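11th March

Tribute fund pages, Prullden build. Imported the old donation records again, this time with the fund ID kept as text. 2,656 rows in, 80 rejected. The rejects all have an empty "in memory of" field. 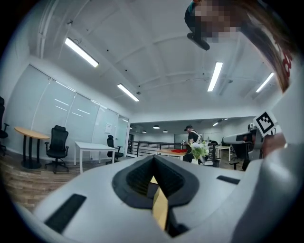
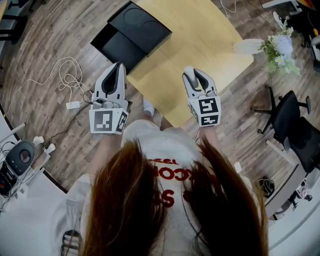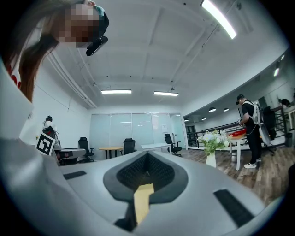
Florence Tremblay replied that an empty field is allowed where the family asked for no name on the page, and that those rows should go in under the fund number alone. Changed the rule – rerun pending.

Gift Aid flag still lost on gifts over 2,000. Suspect the comma. Check against the September export before touching Clinum.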